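Claw clip

A claw clip (also hair claw, jaw clip or, in some households, "that thing on the car floor") is a hinged hair fastener made of two curved halves held shut by a coiled spring. Squeezing the two levers at the back opens the jaws; letting go closes them on whatever is between them, ideally hair. It is one of the few hair accessories that can be put in without a mirror and taken out without a friend.

Construction

The basic clip has four parts: two halves, a spring and a pin. The spring sits on the pin between the levers and does all the work, for which it gets little credit until it snaps. In molded plastic clips the teeth are formed in one piece with the body. Metal clips are bent or cast, and usually plated, with the teeth replaced in some designs by long smooth arms that overlap when closed.

Size is normally given as the length of the closed clip. Small clips hold back a few strands at the temple. Large ones are meant to take a full twist of hair, a claim that owners of thick hair tend to read with suspicion.

Decorated clips

Beaded clips use a metal skeleton to which imitation pearls are glued or wired in rows. The beads are often graded, larger over the body and smaller toward the ends of the arms, partly for looks and partly to keep the tips slim enough to go through hair. Looped and crossed shapes, ribbons and bows are all common, and a few designs are sold under the name "butterfly" on the strength of very little.

The Sodier catalog, which covers hair goods for small shops, lists 310 claw clips in its spring edition, of which the plain brown tortoiseshell pattern is described as the steady seller. Pearl styles are filed under "occasion," a heading they share with tiaras. The rival Nassar list files them under "office."

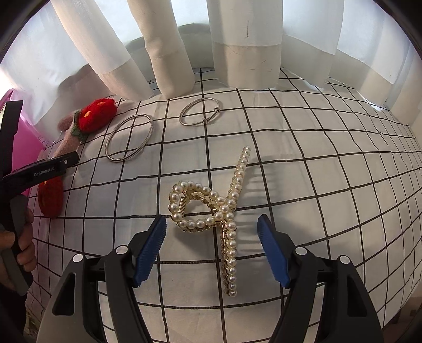 How should a pearl-covered clip be cleaned?

Wipe it with a soft, slightly damp cloth and dry it right away, keeping water away from the spring and the glued beads. Hairspray residue comes off with a drop of mild soap on the cloth. Soaking is the usual cause of bald spots.

Use

The standard method is to gather the hair at the nape, twist it upward against the back of the head and close the clip over the twist. The ends may be tucked in or left to stick out at the top, a choice that is presented as a style either way. A half-up version uses only the hair above the ears.

Claw clips are poorly suited to headrests, bicycle helmets and lying down. The reviewer Hussam Salameh, whose long column on hair goods in the trade newsletter Piton is still quoted by shopkeepers, wore a large metal clip through a 15-hour train trip and reported that he had slept "in installments."

Failure and repair

The spring is the usual point of failure. It may lose tension over time, in which case the clip slides slowly down the head over the course of a morning, or one leg may slip out of its seat, in which case the clip opens all at once. A slipped leg can often be pushed back with tweezers. A tired spring can be replaced if the pin comes out, though on cheap clips the pin tends to come out along with part of the hinge.

Missing pearls are replaced with flat-backed or half-drilled beads and jewelry glue. Wurkarex sells a repair packet, number 1513, with 2 springs and a strip of cream beads in mixed sizes. The cream does not match every clip, and owners are advised to put the new beads on the side they care about less.

Storage

Clips are best kept closed, which spares the spring, and apart from bangles and other metal jewelry, which can scratch the plating. Plush and fuzzy accessories shed onto anything with a hinge. A shallow drawer or a tray works well. Most clips are in fact stored hooked to a shirt collar, a bag strap or the edge of a lampshade.

See also: Barrette; Banana clip; Bobby pin (disappearance of); Scrunchie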